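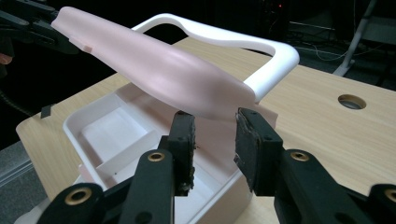
Reply from Wustton: Item 4 should be done before the first grasp of the session, with the pads closed under no load. We ran it after warm-up in January and had to throw out the width readings. Please move it up.

Moved up in this revision.

Hand-held gripper inspection, Pavliuk collection protocol
Site: Andstead
Date: 24/04/2020
Applies to: all demonstration sessions used in the grasp-width study

1. Finger pads, contact face. Check for tears and loose material.
Result: Pass with comment. Wear at the pad edges. Replace when the damage reaches the central contact area. Log the pad change, as friction differs between old and new pads.

2. Linkage pivots. Open and close by hand through full travel.
Result: Pass. No binding. Side play within the limit on the Vislow gauge.

3. Fasteners at finger mounts. Check torque marks.
Result: Pass.

4. Zero width. Close fully, record 10 readings, compare the spread with the previous session.
Result: Pass. Spread unchanged.

5. Trigger return. Release from full squeeze.
Result: Fail, then pass after cleaning. Slow return shows up in the data as a delayed release, and the policy learns the delay. In the January set this affected 13 demonstrations, all removed.

6. Camera mount. Check for movement under light hand pressure.
Result: Pass.

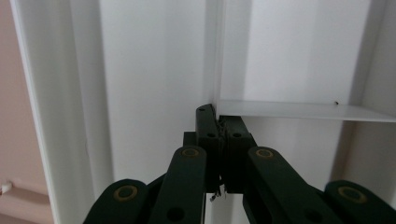 7. Clearance in confined spaces. Before recording, move the gripper through the planned path with the trigger released. Stop if the linkage touches a panel.
Result: Pass. Keep the approach slow for the last part of the reach. Contact with a fixed surface loads the fingers sideways and shifts the zero, so repeat item 4 after any hard contact.

8. Loose fibers or debris at the fingers. Remove with tweezers, power off.
Result: Open. Add to the end-of-session routine as well.

9. Cycle count. Full service is due at 3,000 cycles.
Result: Pass. Counter read and logged.

Open actions: item 8, routine to be updated. Item 5, recheck at the next session before any data is accepted.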